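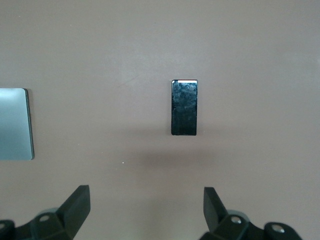

Jutent Grasp

Perception and grasp planning for wrist-camera arms

5 min read

Jutent Grasp is a software package that takes images from a camera mounted at the wrist, finds the parts in view, and plans a grasp for a two-finger gripper. It runs on the same industrial PC that runs your cell controller. It does not need an overhead camera or a depth sensor.

The package is made for small parts on open work surfaces: blocks, plates, housings, covers, and other rigid items that a parallel or angular gripper can close on from two sides. Glossy and dark parts are supported. These are the parts that most often give trouble to depth sensors, which return holes or noise on a polished black face. Jutent Grasp works from outline, shadow, and the change in view as the wrist moves, and it does not depend on a depth reading from the part itself.

How it works

The arm moves to a viewing pose above the surface. The software separates parts from background, fits an outline to each one, and asks the arm for a second short move to one side. From the two views it works out where each part sits in the robot's base frame. If the outline is broken by a reflection, it asks for a third view before it gives up on the part.

Bright rims and mirror-like patches are handled by a filter called Marwat. Marwat compares the views and drops any edge that slides across the part as the camera moves, as a reflection does. Edges that stay with the part are kept. The filter is on by default and can be turned off per part type. We suggest leaving it on unless all of your parts are matte.

Parts that are only partly in view are tracked but not offered for grasping. They are held in the work list as "incomplete" and the planner will keep the fingers clear of them. Once the wrist has moved far enough to see the whole outline, the entry changes to "ready."

Grasp planning

The planner proposes finger positions on opposite sides of the part and scores them on clearance, finger opening, and distance from the part's center. It needs a finger model. Models for common two-finger grippers come with the package, and you can load your own from a STEP or STL file. Wedge-shaped fingertips should be loaded as they are and not as boxes. A box model costs clearance near neighboring parts, and the planner will refuse grasps that the real fingers could reach.

Each plan includes an approach pose, a grasp pose, and a retreat pose. Closing speed and force are passed through to the gripper driver without change. Up to 100 grasp candidates are kept for each part, and you can sort or filter them through the API before one is sent to the arm.

If no candidate passes the clearance check, the planner reports which finger was blocked and by what. It will not move a part aside to make room. That function is in the Jollis add-on, which is sold separately.

Calibration

Wrist calibration takes 20 poses. The routine moves the arm through them by itself and saves the camera-to-flange transform at the end. Run it after any work on the camera bracket, including tightening a loose screw.

The fingers usually show at the bottom of the wrist image. During calibration the software builds a mask for them at several openings, so they are not mistaken for parts. If you change fingertips, run the mask step again. The full calibration is not needed for a fingertip change alone.

Lighting

Soft, even light from above gives the best results. A diffuse shadow beside a part is fine and is used as a cue for where the part meets the surface. Hard shadows from a single lamp can be read as part edges, mostly on pale surfaces. A plain matte surface with little texture is easiest to work with. Small specks and faint streaks are ignored below a size you set in the surface profile.

Interfaces

C++ and Python libraries
ROS 2 node
TCP text protocol for cells without ROS
Stonorska, the browser-based viewer, for live outlines, masks, and planned grasps

Stonorska also records sessions. A recorded session can be played back against a new version of the software before you install that version on the cell. We recommend this before any upgrade on a line that is in daily use. Recordings hold the images, the arm poses, and the settings, and can be sent to support as one file.

Specifications

Arm: 6 axes, position streaming required
Camera: color, global or rolling shutter, fixed focus preferred
Cycle, two views to plan: 267 ms on the reference PC, arm motion not included
Operating system: Ubuntu LTS, 64-bit
GPU: optional
License: per cell, perpetual, with one year of updates

Limits

Clear parts and soft parts are not supported. Stacked parts are supported only when the top part is fully visible. The software is not a safety function and must not be used as one. Guarding, speed limits, and stop circuits remain the job of the cell builder.

Ordering

The base package includes the libraries, the viewer, and the calibration routine. A trial license can be requested through the sales desk and runs on recorded sessions as well as on a live arm. The March release is the current one. Customers on an older release can upgrade without a new calibration, but the finger mask has to be rebuilt.

Related items

Jollis: clearing and push planning add-on
Stonorska viewer: user guide
Loading a custom finger model
Marwat filter settings for polished parts
Release notes, March
Wrist camera bracket drawings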